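3.2 The bottles on the green table

I'll admit I got fond of these bottles. Zyanya Rosales picked them out one Saturday after we'd been through 9 other kinds of packaging, and what sold us was how much goes on at the top end — the clear plastic over the neck catches light in ways the orange body never does. We wanted to know which parts people look at when they sort bottles lying on their sides (we called this task Kokkinos, and the name stuck!). The labels matter a lot too, and they're harder to use than I'd expected, because a bottle on its side shows you only part of one.

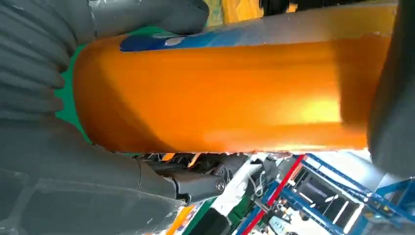
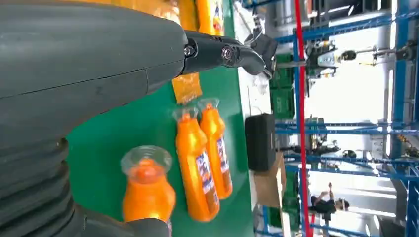
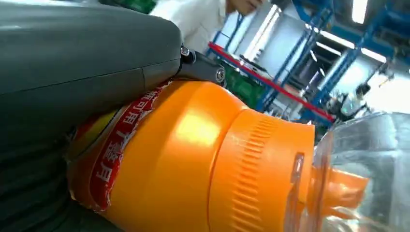
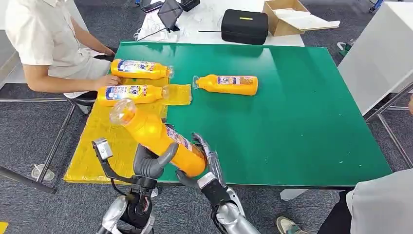
Figure 2. Orange plastic items from the Kokkinos task, seen close up and on the table.

I kept going back to the labels while I was writing this section. The red one in the third picture has white Chinese characters and slightly ragged edges, and the ones in the second and fourth carry blue printing on white. So we coded label color and cap direction separately, and I'm glad we did — 823 of our comments mention one without the other.

3.3 Who did the sorting

We asked 200 people to sort the bottles in whatever way made sense to them. They could take as long as they liked, and most of them talked the whole way through.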